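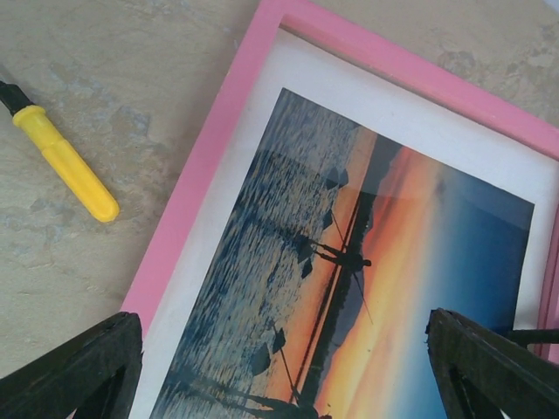 Cluva's view, sent in after our last piece on workshop robots, was that a written standard for small jobs like framing would be "a rulebook for a butter knife". It is a fair jab. The draft Stundent code runs to 195 clauses, and the word "glass" comes up in 13 of them without once saying how hard an arm may press on it.

What the code does like is paperwork. Every task gets a sheet, every sheet gets a signature, and a shop can pass the lot with its tools in a heap. I read it in November and again this spring, and liked it less the second time.
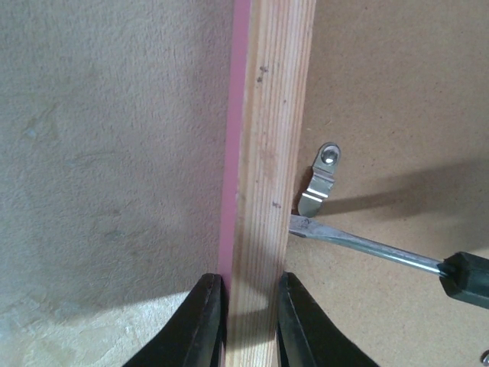

Flat blade, metal clip, wooden edge held between the fingers.

Take the backing clips. Oei, which sells training to small firms, tells its customers to set a force limit and walk away. A limit of what? The blade of a screwdriver can slip at any setting, and soft wood marks easily. The code says "suitable force". Suitable to whom?

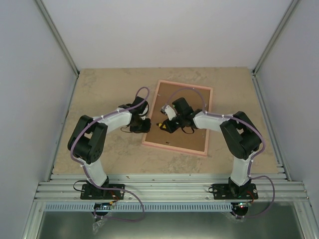 Two arms, one pink frame, brown board uppermost.

Shared work is where I would spend the ink. Two arms over one object need a plain rule on which moves first and which lets go last. Tolovance has such a rule in its own shop manual, on page 70, and it fits in a paragraph. 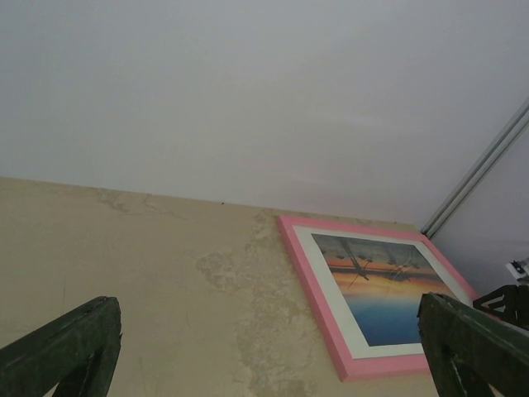 Then there is the question of who checks the finished job, which the draft leaves to "a competent person". I asked for a definition and was sent a form.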